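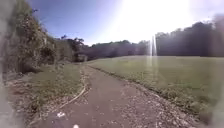

Outdoor Robots Group, Tanville campus: general list

From: Hooman Ebrahimi
Date: Fri 12 December
Subject: Re: what do we need to buy before spring?

Hello everyone,

Thank you for all the replies, and sorry to be slow with mine (I wanted to go through the spending sheet properly first, and the spending sheet did not want to be gone through!). Let me start with the message that set us off, for those who joined the list after September:

> We have money left for either a second rover or a decent set of
> spares for the one we've got, but I can't see how we do both. My
> vote is for the second rover. Two machines out on the paths means
> twice the driving, and the Rillora people have said they'd hold
> their price for us until the end of term. Can somebody put the
> sums together?

I have put the sums together, or at least I've made a start, and I'm afraid I come down on the side of spares. I know that's the dull answer. I'd love a second rover as much as anyone, but we have one set of batteries, one charger and no spare wheels whatsoever, and a second machine would need all of those too. When I added them in, we went over by 15 per cent before I had even got to insurance.

The ground is what decides it for me. The route we care most about is packed earth and grit with loose stone down one side, and elsewhere there are what look like leaf bits scattered down both sides of the surface and a reddish-brown strip of bare soil at the edge.
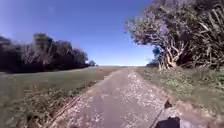 All of that is hard on tyres and bearings, so I'd put wheels at the top of the list: two full sets, the wider Dosota ones if they'll fit our hubs. Could whoever has the hub drawing please send it to me? After that, a second battery pack. We lose a good 40 minutes every session waiting on the charger, and I'd rather spend that time driving.

The other thing I'd like us to plan for is the camera. Low sun straight into the lens washes out a good part of the sky, and some of our pictures are softer than I'd like. A small hood costs next to nothing, and Sepúlveda sell a lens with a better coating that I'd be glad to try before we commit to it. They do 30 days on approval, carriage extra.

I'd keep 20 per cent back for repairs, and if we haven't touched it by the summer it can go towards that second rover with my blessing.

Do write back if you disagree, to the list please and not only to me, so it's all in one place when I fill in the order form. Prices to follow once Rillora answer my email.

All the best,
Hooman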